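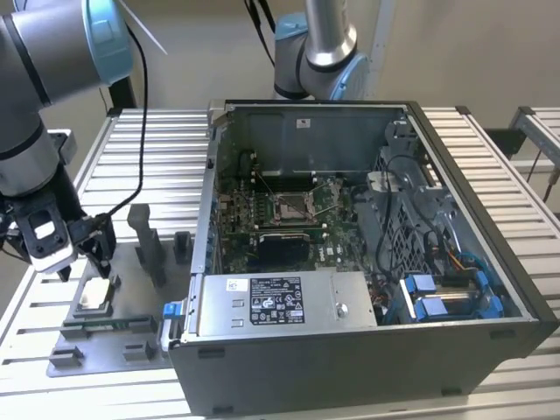
Taking a folding bike and a big suitcase on the Skadomholm night train
Posted in Rail travel, 2020-08-27

fenland_wanderer
Hello all, I hope this is the right part of the site, and please do move it if it isn't. I am planning a trip by rail later in the year, going up to Kovis first and then changing there for the sleeper to Skadomholm. I have done plenty of long journeys by day but never a night train of this sort, so forgive me if some of this is obvious to everyone else.

What I can't work out is the luggage. I will have one large suitcase, a rucksack and a folding bike. The Rana website says a folded bike counts as hand luggage "if bagged", and then on a different page it says that bicycles of all kinds need a reservation on the sleeper. I rang them and waited a good long while, and the very pleasant person who answered read me the first page out again, so I was no further on!

I should say that I'm booked in a two-berth compartment and will be sharing with a stranger, and I'd hate to be the person who fills the whole floor with their belongings. Is there a luggage rack at the end of the carriage, or does everything have to go in with you? And does the bag for the bike need to be a proper one, or would an old duvet cover do? I used one on the ferry and it went down perfectly well.

The other worry is the change at Kovis. My train gets in 16 minutes before the sleeper leaves, all on one ticket. Is that enough with all this clutter, or should I catch an earlier one and have my supper there? I'm not slow on my feet but I'm not quick either, and I don't know whether there are lifts.

Thank you in advance to anyone who has done it.

jiserden_junction
Welcome, and what a lovely trip to be looking forward to. I've taken that sleeper more often than I can remember, usually starting from Jiserden, and I have had a folder with me on most of them, so I hope I can put your mind at rest on some of this.

The two pages you found are both right, annoyingly. The one about reservations was written for full-size bikes, which go in the van, and the van only runs in the summer timetable. A folder in a bag is treated like any other case and needs no reservation. What the attendant wants is for it to be covered all the way round so that the chain doesn't get oil on the bedding or the corridor carpet. I have seen duvet covers, a tent bag and once a pair of old curtains pinned together, and all of them got on. I would tie yours at the neck with something stronger than string, because you'll be carrying it by the cloth when you climb up from the platform and the steps are steep on the older carriages.

Now, space. In the two-berth compartments there is a deep shelf over the door, which takes a large suitcase if two people lift it, and a gap under the lower berth that is wide but not very high. My bike goes under the berth on its side with the saddle taken right down. If yours has bigger wheels it may not fit, and then it ends up standing by the washbasin, where it is a nuisance but a bearable one. Do measure it before you go. There is a rack at the end of each carriage as well, but it fills early and I don't care to leave anything there overnight that I'd be sorry to lose. I take a short cable lock for it when I have to.

If you can ask for the lower berth, ask. Then the space underneath is yours by custom and you aren't bothering anybody when you want your slippers. And a word with your companion at the start works wonders. I always offer to let them settle first while I stand in the corridor - it takes five minutes and everybody is friends for the night.

As for Kovis, the sleeper nearly always goes from platform 13, and there is a lift at the far end, past the waiting room, and a ramp from the subway. Sixteen minutes is fine if your first train is on time. I would still go earlier, myself. The station café does a decent soup, and it is much nicer to stroll across with your bags than to trot.

Have a wonderful time, and do come back and tell us how it went.

greybuffer
take the earlier train. I missed it there last December with one bag and no bike. they put me on the morning service and didn't charge but it was a cold night

sleeper_and_toast
Agree with most of what's been said, just one thing to add about the berths. You can't pick upper or lower online but you can at the ticket office, or by phone if you have the booking number ready. I did it that way in the spring and it was free. Coach 198 is the one nearest the lift end when the train stands at Kovis, if you get any choice of coach - mine was at the other end and it's a fair old walk with a suitcase.

Also the shelf over the door has a strap. Use it!

fenland_wanderer
Oh, thank you all so much, this is exactly what I was hoping for. I've measured the bike and it should go under the berth with a little to spare. I have changed to the earlier train as well, so soup it is. I'll ring again tomorrow about the lower berth and will hunt out some decent cord for the duvet cover.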